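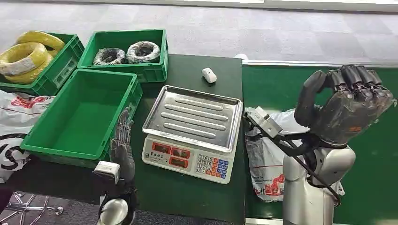

Voltage drop is the fall in potential along a conductor carrying current. For a two-wire DC circuit it equals 2 x I x R, where I is the load current and R is the resistance of one conductor over the one-way length. Resistance depends on metal, cross section, length and temperature. Jacket color does not enter the formula: coils of yellow wire and coils of black wire, each in its own green crate, are treated alike if the conductors match.

Worked case. Load current 16 A, one-way length 30 m, conductor resistance 3 ohms per km.
R = 3 x 0.030 = 0.09 ohm
Drop = 2 x 16 x 0.09 = 2.88 V

On a 48 V supply this is 6 percent, too high for the limit used in this course (3 percent). The usual remedy is a larger cross section. Doubling it halves R and brings the drop to 1.44 V.

Power lost in the run is the drop times the current, 46 W in the first case and 23 W in the second.

Problem set 2 is due in November. Hand in to G. Bellini. Show units on every line.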